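The Slot Count
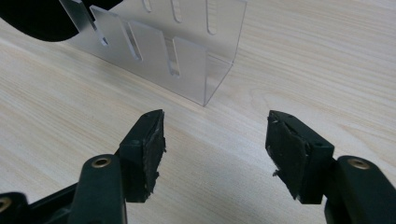 Rok Matić said the pads would not last until November, and that whoever had written the maintenance sheet had never put a hand on one.

The sheet gave a service life of 200 shifts. Dunja, who kept the sheet, crossed out the number and left the field blank. A blank field blocked the release form, so she typed 19, the count at which the first pair had been replaced, and the form went through.

Friesen made display stands in clear acrylic. The stands went to Wovanthorpe, where other people filled them with things and sold them. Before the change, finishing was done at one long table. A worker took a stand, ran a thumbnail down each slot, felt for burrs, wiped the faces and put the stand in a carton. A good finisher did this in 30 seconds. Rok had been a good finisher for most of his working life.

The new cell was called Trollanero. It was to do the same work from recorded handling. For the recordings a person held the gripper by its grip and did the job with that in place of fingers. The jaws opened, closed on the stand, turned it and set it down. Every motion was kept. Rok was given the gripper because his reject rate was the lowest, and because the others had asked for the loading dock.

The first week produced very little. The jaws could hold a stand but could not feel one. Rok would close on a side wall, lift, and stop with his free thumb already moving toward the slot.

"You can't use the thumb," Dunja said.

"I know."

"It won't have a thumb."

"Then how does it find a burr?"

She looked it up. Burr detection was assigned to a later station, under a lamp, and was not part of the handling task. The handling task began with a stand on the table and ended with a stand in the carton. Between those points the only failure codes were drop, slip and scratch. She read him the codes. He asked her to read them again.

After that he worked faster. He learned to approach on the low side and to keep the pads off the tabs between the slots, where a hard squeeze left a mark. He learned to wait a moment before opening. None of this was in the instructions, and he did not write it down. It went into the recordings with everything else.

The pads frayed. He trimmed them with a craft knife at first and then let them go. A ragged pad held as well as a new one on a flat wall and worse on a corner, so he stopped taking corners.

On August 2, 2021 the cell ran its first full shift. It took each stand on the low side. It kept off the tabs. Before opening, it waited.

"What's the pause for?" the man from Titiletti asked. Titiletti had supplied the arm and billed by cycle time.

Dunja checked the task description. There was no pause in it.

"It's settling the part," Rok said.

"Does the part need settling?"

"No."

The man wrote that down. The pause was nearly a second long, and over a shift it came to several cartons. He said it could be filtered out in the next build, and it was. The cell's drop count went from zero to 4. The pause was put back under a parameter name, and the parameter was given an owner. The owner was Rok, whose job title was changed to match.

His bench was moved to the lamp station. Stands arrived there from the cell, already wiped, facing the same way. The lamp flagged the ones it doubted and a person decided. He ran his thumbnail down each slot of every flagged stand, and then of the ones that had not been flagged, until Dunja told him the unflagged ones were being counted against his rate.

He asked what the rate was measured in. She said decisions.

He picked up the next stand and held it under the lamp, thumb on the edge of the longest slot, and told her to put down one.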